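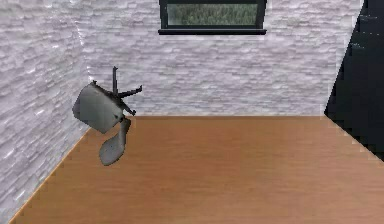 An office chair in mid-air in the Cillia practice room.

Recording demonstrations in Cillia by remote control

This page covers recording chair-handling demonstrations with the Rultell hand controller. You should already have Cillia installed and the controller paired.

1. Open the practice room and load the chair. The room has white stone walls, a wood floor and nothing else to bump into.

2. Set the spawn height to 3 cm. The chair is a free body, so a bad height or a leftover velocity can send it tumbling. If you see it upside down off the floor, press Reset Object and wait for it to settle before you record.

3. Hold the left trigger to take control of the arm. Move slowly. The arm copies your wrist, including the shaky parts.

4. Press Record, bring the arm to the backrest, close the grip and push the chair to the target. Let go, back away, press Stop.

5. Play the take back at half speed. Delete it if the chair tips or the grip slips -- the trainer will learn those too.

Start with 8 good takes and train a first policy. Our own Corrigan set has 2,385 takes, but you don't need that many to see the arm reach for the chair.

Takes are saved in the Wolletti folder under your user name. Change the starting angle of the chair between takes.

Written by Mirjam Dierckx. Last checked in March.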